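Call for Participants: Mock Jurors for a Study on How Jurors Understand the Judge's Instructions
Siriwardena Center for Court Research, Jondness
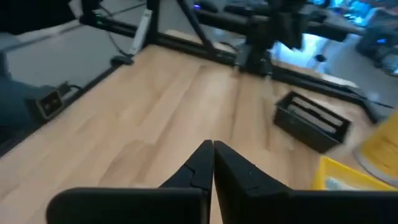 We are looking for adults who would like to serve as jurors in a practice trial and then talk with us for one hour. The trial is played by actors, but the charge, the evidence and the judge's instructions are written in the same way as in a real criminal court. The case is a theft from a company named Hidard, and the defendant has decided to have no lawyer. After the closing statements, your group will sit at a light wooden table, in long planks of beige and honey color, and discuss until you agree on a verdict or until the time is finished. Discussions are recorded in sound only.

Who can take part

You must be 18 years or older and able to follow spoken English for a full day. You do not need to know anything about the law. People who did not grow up speaking English are very welcome, as one part of the study is about exactly this group. Please do not apply if you work now as a lawyer, a judge, a police officer or a court clerk, or if you served on a real jury in the last two years. If you are not sure about your situation, write to us before you fill in the form.

What you will do

The session takes one day, from 9:00 in the morning to 4:30 in the afternoon, with a lunch break. In the morning you hear the opening statements and three witnesses. You may take notes, and the notebook stays with us at the end. After lunch the judge reads the instructions. Half of the groups receive them on paper as well, and the other half only hear them. Then comes the discussion. The last hour is a private interview with one researcher, who will ask what you understood by words such as "intent" and "reasonable doubt." There are no right answers, and we do not give points.

Payment

Each participant receives 2,000 in local currency for the full day, paid by bank transfer in the week after the session. Lunch is included. If you travel from outside Jondness, we can add up to 1,000 for train or bus tickets, so please keep your receipts. A person who decides to leave early is paid for the hours completed.

Your privacy

Your name is kept apart from your answers. The recordings are typed out by our own staff and then deleted. In the published report you will appear only as a juror number. You can ask us to remove your interview at any time before the report goes to print.

How to apply

We have 33 places left. The application form is on the Zilus page of our website (Zilus is the name of the project, and you should choose it from the list of open studies). It asks for your age, your first language, your work and the days when you are free. Please send it by Monday, January 16, 2023. We will answer every application, also when we cannot offer a place.

Questions about the study go to Milagros Umali, lead researcher. For questions about payment, travel or access to the building, please ask for Ramil Umali at the front office, on weekdays before noon.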